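Quick one before I lose the thread. Laundry task, second writeup, the first is further down the page if you want the calibration grumbling.

So the question we've been stuck on since April. Two-armed robot, front loader, basket on the floor. You train a policy on teleop demos and it gets pretty good at the demos. Then you shift the basket a hand's width and it goes for where the basket used to be. Everyone in the field knows this one. The usual fix is more demos. We have 2,913 now and I do not want to collect any more, my shoulders are done.

What we tried instead – and this is Eftychia's idea, I only wrote the loader – is cutting every demo into 2 stages and relabelling each one relative to the thing it's about. Reaching for clothes gets expressed relative to the basket. Going into the drum gets expressed relative to the rim of the door opening. Same recordings, same arms, just a different origin depending on where you are in the job. Then one network for both, with a stage flag it has to predict for itself.

Not new. People have been doing object-centred frames for ages. The bit we hadn't seen done much is making the network guess the stage instead of handing it over, and letting it change its mind. If the grasp fails it should drop back to stage one without anybody writing a rule for that. It mostly does.

Numbers, sort of. Kept it small on purpose. We trained on a random 1,000 of the demos, not the lot, becuase I wanted to know if the relabelling buys anything when data's short. 8 basket positions it had never seen, one garment at a time. The old version, trained on the same subset, managed 2 of the positions. The new one did all but one. The one it missed was the basket turned well off square to the machine, which I'd sort of expected, the training set hardly has any of those.

Things that went wrong, no particular order:

Stage flag flicker. Early on it would hover near the door flipping between stages several times a second, arm shivering away. Smoothing the flag over a short window fixed it. Cheap fix, not proud of it.

Lighting. The door glass throws reflections and the rim finder hates them. We switched to fitting the outer edge of the rim and ignored anything inside it. Much calmer. Shut door versus open door still needs two separate fits, which is ugly.

Wrist view versus head view. I'd assumed the wrist camera did most of the work. Masked each one in turn and the head view matters far more for picking the stage, while the wrist matters for the last bit of the grasp. Makes sense in hindsight. Losing the wrist camera costs you grasps, losing the head camera costs you everything.

Deformables generally. A basket has a frame you can hang numbers on. A bunched up shirt doesn't, so we don't try. Anything inside the basket is relative to the basket and the network sorts out the rest from pixels. Jannik thinks that's lazy, I think it's the only reason this works at all. We'll see.

Still to do: more than one garment, the turned basket, and a proper ablation on the smoothing window so I can stop picking it by eye. Code goes up once I've cleaned out the hardcoded paths (there are alot). Pics:

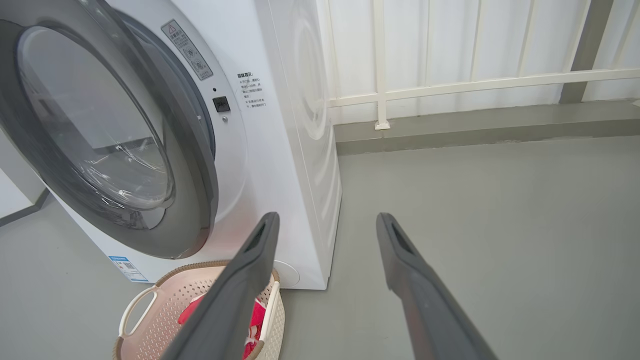
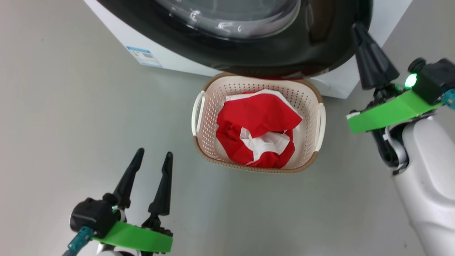
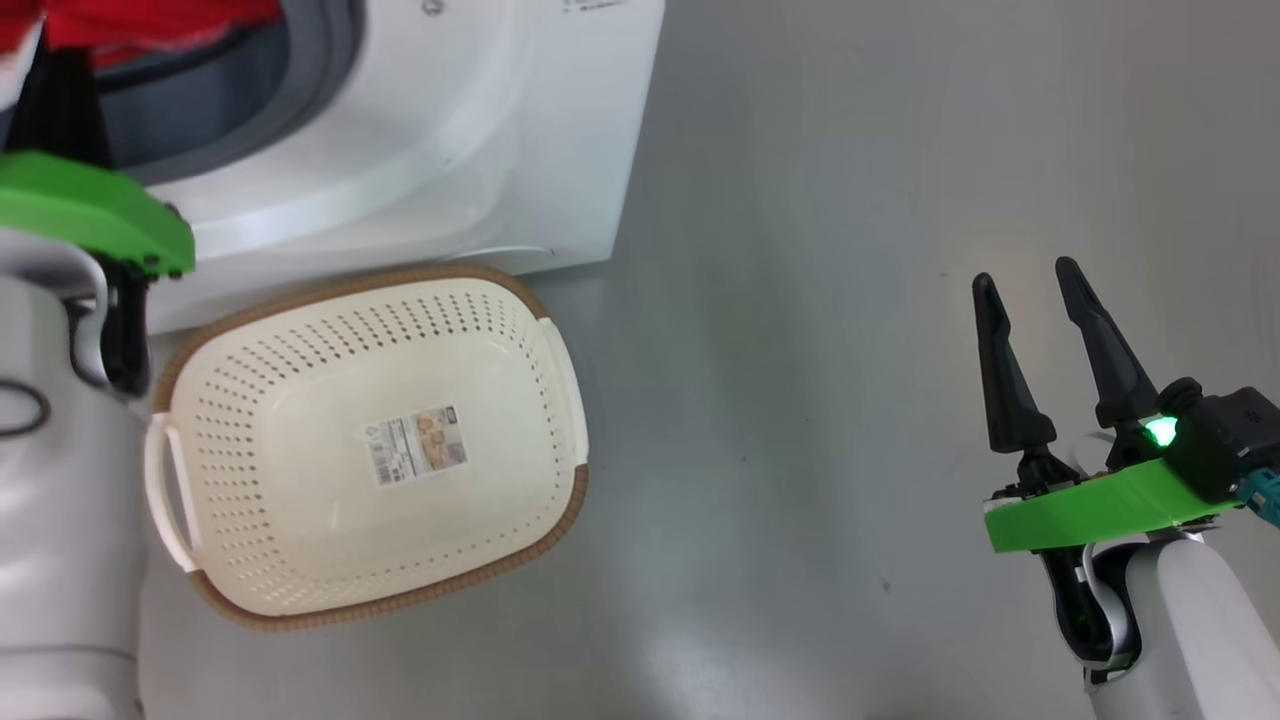
Keegan Tamihana: Did you try the relabelling without the stage prediction? As in, feed it both frames all the time and let it work out which one to care about. We did something close to that with drawers and the flag ended up adding very little once there was enough data. Might be different at your size. Also keen to know how long the smoothing window is, ours got sluggish on recoveries when we pushed it.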